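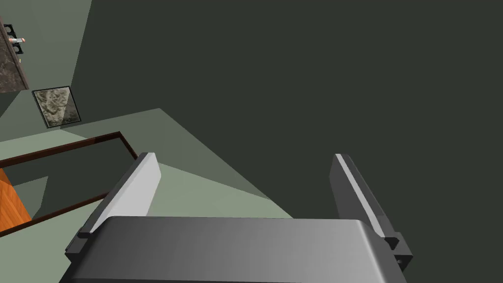 Trotodora Sim Episodes

Student project data from the Trotodora robotics club, spring term. Last edited Sun 21 March.

Contents

289 simulated episodes of a two-finger arm working in furnished rooms, recorded from the wrist view. Each episode has its own folder with rendered frames, joint states, gripper width and the command log. No episode is longer than 1000 steps. Physics and rendering both run in Wevo. The room layouts are from the Resura set and were not edited by us, except for light position.

Layout

episodes/ one folder per episode
splits/ train and test lists, plain text
tools/ loader, replay script, checksum script
notes/ club logbook, incomplete before week 2

Wrist view

Gripper width is logged in meters between the inner finger faces, and the zero offset is stored in each episode header. Frames with the fingers wide apart and nothing between them, as above, are common and are labeled "open_empty". Much of such a frame can be a single flat dark gray-green surface, with furniture only in a corner. Feature matching does poorly on these. Use the joint states for pose.
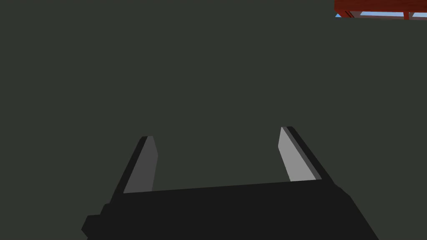 Labels were written by club members and checked by a second member. The "background" field names what is visible past the fingers, in the labeler's own words. A piece that is only partly in view, like the red wooden structure in the upper right corner, gets the extra tag "partial". Spelling in this field is not normalized.

Known problems

22 episodes have a dropped command at the first step. They are listed in splits/skip.txt and the loader leaves them out by default.
The replay script ignores light position.
Depth is not included. A depth release is planned for May.

Use

Free for class work and the Dursun student competition. Teams entering Dursun must train on the train list only. Report bad labels in the issue tracker with the episode number and step.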